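Section 3: Washing Quilted and Padded Items in Your Plinda Washer

Puffy things are a joy to wear and a bit of a nuisance to wash, but your Plinda has a Bulky cycle made for them, and once you've run it a time or two you'll hardly need this page.

1. Check the care label. If it says dry clean only, please stop there.
2. Empty the pockets and close every zipper and snap.
3. Turn the dial to Bulky and choose Cold.
4. Pour liquid detergent up to line 3 in the drawer. Leave the softener cup empty.
5. Press Start. When the cycle ends, add an extra spin by holding Spin for 8 seconds.

CAUTION: Do not wash waterproof covers or rubber-backed mats on this cycle. They can trap water and throw the drum off balance.

Note: If the drum thumps, press Pause, wait for the door to unlock, and spread the load out evenly.

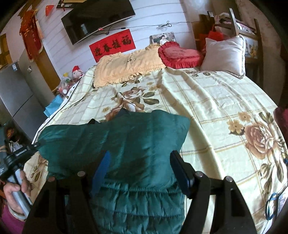
Drying takes patience, so set the dryer to Low and stop it now and then to break up any clumps with your fingers. Afterward, give the piece plenty of room. A big bed does nicely, with a vest or jacket spread out like the dark teal one so you can feel along each puffy channel for lumps. Any that still feel damp inside mean another turn on Low.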